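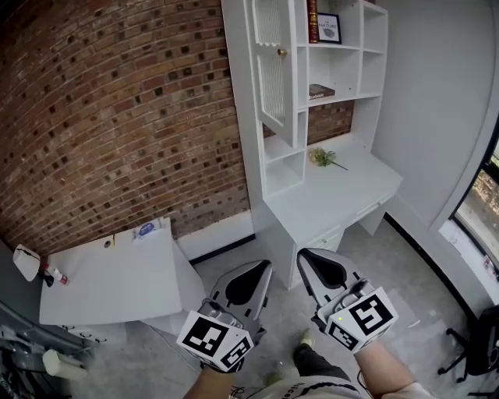 Filed under: Robotics / Domestic tasks

Can a machine tidy a shelf yet?

Gallery. Words by Boonsong Sukprasert. Updated 5th January.

The Seol trials at Kududham began with a list of 22 chores, most of them taken from ordinary homes and a few from the stockroom of a small shop. The list includes putting a book back on a shelf, closing a cabinet, clearing a table and wiping down a worktop. Each chore is first done by a person holding a pair of grippers, and the recordings are then used to train a controller that has to repeat it without the person. By the end of November there were 3273 usable recordings. The controller could finish 9 of the chores to the standard we had set, which was an unaided run with nothing dropped and nothing left half shut.

Desk and shelving unit, from head height. Both grippers are hand-held, one per hand, with grey pointed fingers and black inner pads. The white cubes at the base carry printed square markers, which the tracking software uses to work out position and angle. A marker turned too far from every camera is lost, and the recording is cut at that point.

The cabinet door stands open on the left of the unit. Its knob is small and round and has to be pinched from the front. Our controller closes a door of this type reliably by pushing the edge. Opening one from fully shut is still rated as a fail.

Books differ in difficulty according to how they lie. The red one on the top shelf is upright and can be gripped by the spine. The dark brown one lies flat in its cubby, and a flat book must be slid forward until it overhangs before a two-fingered gripper can close on it. People do that without thinking. The controller tends to press down and stall.

The green sprig on the desk is the sort of item we class as soft and irregular, along with cloths and loose cable. None of the soft items is among the chores passed so far.
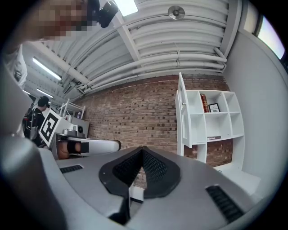
Reading time: 2 min

Same room, seen from one of the grippers. The finger pad is in the centre, with a black rim and a fine mesh texture inside it. Vents are set into the housing on both sides. A view this close is good for judging contact and poor for judging where the shelf is, so it is paired with a head-mounted camera.

The white arm is further back, to the left of the bookshelf. Pichit Thongdee ran the arm tests for Trakevum and puts most failures down to reach: the fingers arrive at the right height but at an angle that leaves no room to close. Lower compartments are worse than upper ones. He has asked for a repeat with the unit moved away from the wall.

Time is the other limit. A person with grippers is slower than a person with bare hands, and the controller is slower again. Putting one book away took it more than 50 seconds in the last round.

Next gallery: folding and stacking at the Iradgate stockroom.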